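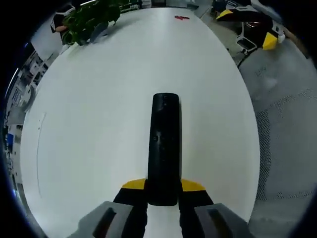 Open day at Tokance

October 18, 2023
Reading time: 2 min

Left the house early and took bus 37 out to the Keritz building. The Tokance people have had the upper floor since February. Signed in, got a paper badge and a cup of weak coffee, and went in with the first group.

It is an ordinary office with a lot of plants and a big white oval table. Most of the demonstration was done at that table with hand-held grippers, the kind with yellow fingertips. 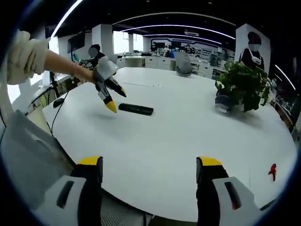
I had expected more arms on stands and less handwork. Our guide said they had recorded some 376 handovers for the Reromden project so far and want 675 before they train anything on them. I wrote both numbers on the back of my badge.

The task today was passing a black part from one gripper to the other. You have to line up the fingers before you close them. 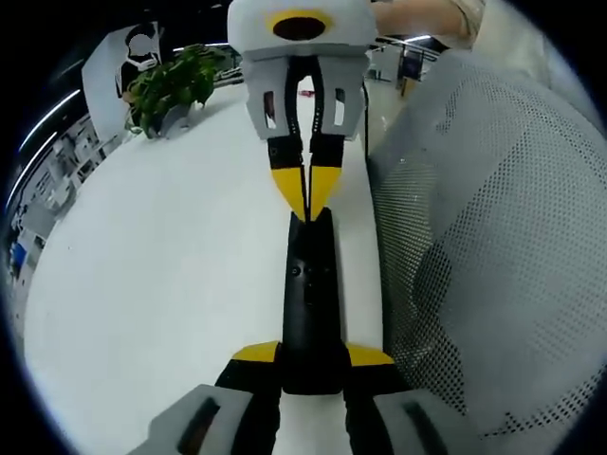
Upper gripper coming down to the tip of the part.

I got 2 turns. The handle is heavier than I thought and my wrist was sore by lunch. I dropped the part on the first turn and did better on the second.
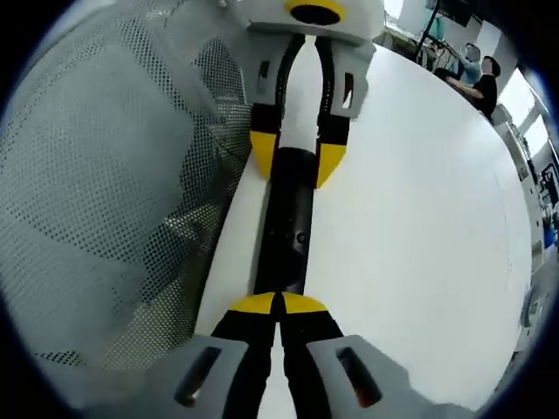 Far gripper on the part, near one close to its lower end.

Ate at Gallardo on the way back, soup and half a sandwich. Need to email them about the evening session and find my other gloves.

Last updated: October
Contact | Copyright | Back to top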